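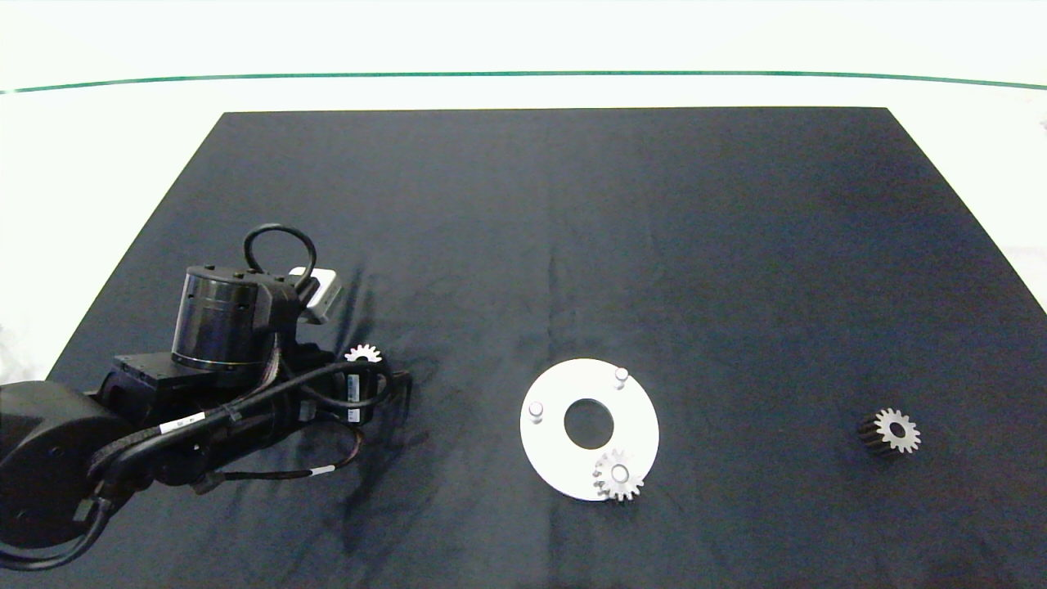 July
By Raíssa Camargo

My uncle Benedito left me the gears in a biscuit tin, wrapped in a tea towel, with a note that said "Start with the ring." Nothing else. No drawing, no instructions, and no hint of what the thing was meant to do once you'd finished it.

I rang Solange, who'd had the flat below his in Wutport for years, and she laughed for ages. "He's done it to you as well!" she said. "I had a box of hinges off him at Christmas."

So I cleared the table and put the black cloth down (white bits on a pale table are murder on the eyes, and I'd already lost a peg to the carpet once) and I started with the ring, as told. It's a flat white thing with a hole through the middle, like a very serious doughnut. The pegs stand up on it and the white gears drop over the pegs. Easy enough, I thought, and made a pot of tea to celebrate before I'd done anything.

The first gear went on at four in the afternoon. It poked out over the rim and I took it off again, sure I'd got it wrong, then tried it on every other peg and it looked worse. Back it went. The second gear I held by its edges for a good long while, turning it this way and that and lowering it a bit and chickening out. You have to come straight down on the peg. Come in at a slant and the teeth of one sit on top of the teeth of the other, and if you push, you feel a horrible little crunch in your fingertips.

And then there was the metal one. Dark body, silver face, much heavier than it had any right to be, and it didn't fit anywhere. I laid it on its side over on the right of the cloth and tried not to look at it.

Cleiton came by at six to borrow the ladder and stayed, obviously.

"What's that one for?" he said, pointing at it.

"No idea."

"It's off something else."

"He wouldn't have put it in if it was off something else."

Cleiton picked it up and squinted through the hole. "Your uncle once posted me half a bicycle bell," he said, and I had to admit that was a point.

We found the number when he tilted it to the lamp, 523, scratched very faintly where you'd only see it if you were looking. I knew it straight away. It was the number of his locker at Coutinho, the clock works, where he'd spent 43 years and where he was never once, to hear him tell it, on time. I hadn't thought about that locker since I was small. He kept boiled sweets in it — the green ones, because the other men didn't like them.

"So it's a souvenir," said Cleiton.

"It might be."

He put it back on the cloth, quite gently for him, and I picked up the second gear again and brought it down over its peg. It stuck halfway. I gave it the tiniest turn and it dropped, and when I pushed the first one with my finger they both went round.

Cleiton had forgotten all about the ladder. I put the kettle back on and rang Solange to ask what she'd done with the hinges.

Related
The Lighthouse at Nondutura, by Sunil Bhattacharjee
Half a Bicycle Bell
Mrs Nuster's Piano
21 Steps to the Cellar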